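Clultik Community Learning, Zerevdale
Wellbeing Short Course
Session 2 notes: Worry, and what to do with it
16 May 2019

Search this site Enter keywords Go

Welcome back! Last session we talked about stress and how the body gears itself up for trouble. This time we're on to worry, my favourite topic in the whole course, so forgive me if I race through the slides. Everything from the slides is in these notes and there's plenty of white space in the margins, so please don't feel you have to write it all down.

A reminder that this is an education course and doesn't take the place of treatment. If worry is getting in the way of work, sleep or seeing people most days, please see your GP. If you're ever in danger or thinking of hurting yourself, ring emergency services straight away and leave the homework for another time.

1. What do we mean by worry?

Worry is a chain of thoughts about something that might go wrong. It's mostly made of words (people often describe it as talking to themselves), it points at the future, and it tends to start with "what if". What if I miss the bus, what if the boss notices, what if the lump is something bad. One "what if" hooks on to the next and before long you're a long way from the bus.

It helps to keep it apart from some near neighbours:

Fear is a response to something happening right now. The dog is in front of you and it's growling.

Rumination goes over the past. "Why did I say that at the barbecue?"

Planning is also about the future, but it ends. You finish with a next step and you can put the pen down.

That last one is where we'll spend a lot of our time, because worry is terribly good at dressing itself up as planning. It feels busy! It feels responsible! A handy test is to stop after a few minutes and ask what you've decided. If the answer is nothing, it was probably worry.

2. Why does it keep going?

Here's the part I find really fascinating. Most of us hold beliefs about worry itself, and they pull in opposite directions. Some are positive: worrying keeps me prepared, worrying shows I care, if I worry about it then it won't happen. Others are negative: I can't control this, I'm going to make myself ill with it. A person can hold both sets on the same afternoon, which is exhausting.

Then there's what we do with the discomfort. Common ones are asking for reassurance over and over, checking, looking things up late at night, putting off decisions, and avoiding the thing altogether. Each of these brings relief, and the relief is real, but it's short. We never get the chance to learn how things would have gone without the checking, so next time the urge comes back just as strong.

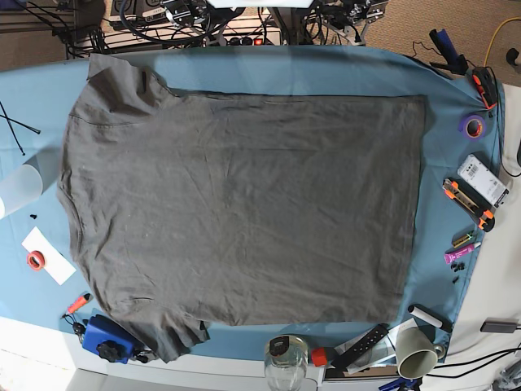
A good way to see this for yourself is to draw the loop. Start with a trigger at the top of the page, then the "what if" thought, then the feeling in the body, then what you did, then what happened to the feeling straight after, and finally what happened to it by the next day. Draw an arrow from the end back to the start. The group always goes a bit quiet at that arrow, and then everybody starts talking at once, and it's wonderful.

A worked loop:

Trigger: friend hasn't answered a message
Thought: what if I've upset her?
Body: tight chest, restless
Action: reread the message many times, sent another one
Straight after: a bit better
Next day: checking the phone before getting out of bed

3. Tolerating uncertainty

Some people can live with a "maybe" quite happily and some find it close to unbearable. Most of us are in between, and it varies by subject. You might be relaxed about money and dreadful about health. Being certain isn't on offer for most of the things we care about, so the skill worth building is staying with a maybe for a bit longer than you'd like.

Small experiments work best. Pick something where the worst result would be mildly annoying:

- send an everyday email after reading it through once
- order a dish you haven't tried
- let someone else choose the film
- go to the shops without ringing ahead to see if they've got it

Before you do it, write down what you expect to happen. Afterwards, write down what did. Keep both. If it went wrong, terrific, that's useful too: note how you coped. People usually find the coping column the most interesting thing on the page.

4. Worry time

This is the technique most people take away from the course. You set aside 30 minutes, same time and place each day, and that's when worrying is done. When a worry turns up outside that slot, you jot down a few words and tell yourself you'll get to it. Then you bring your attention back to whatever you were doing, the washing up or the phone call or the crossword.

At worry time, get the list out. Cross off anything that no longer bothers you. For whatever's left, ask whether there's something practical you can do. If there is, write down the first step and when you'll do it. If there isn't, let yourself think about it until the time is up and then stop.

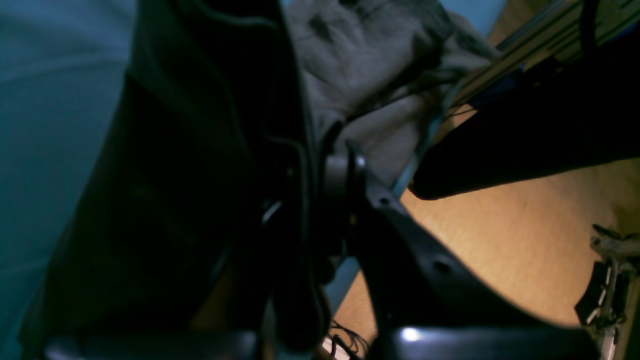

Rumpled grey fabric, with parallel metal rails at upper right.

Some tips from past groups:

Don't schedule it close to bedtime. Early evening suits many people.

Choose a slightly dull chair, and keep the bed and your favourite spot on the couch out of it.

Use paper if you can. A phone has too many other things in it.

You'll forget. Everyone forgets in the first few days. Just start again at the next slot.

And please don't try to push the thoughts out by force! Postponing is different from suppressing. With postponing you're saying "yes, later", and the mind seems to accept that much more readily than a flat no.

5. Terms to know

Trigger: whatever sets off the chain.
Reassurance seeking: asking others, or the internet, to take the doubt away.
Safety behaviour: something done to head off a feared outcome, which also stops us finding out if it was needed.
Postponement: putting a worry off to a set time.

6. Before next session

Fill in the Cikier sheet (the one with the loop on the front) on at least one ordinary day. Try worry time and note how it goes. Do one small uncertainty experiment from section 3.

If you're taking the course for credit, write up to 200 words on your experiment. Bullet points are fine and spelling isn't marked. You don't have to share anything private, so choose a topic you'd be comfortable reading aloud.

Reading: the worry chapter in the course reader, starting on page 35. The box on sleep can wait, as we come to it later on.

We're in the Tanoli Room again next time, same start. Bring your loops, even the messy ones.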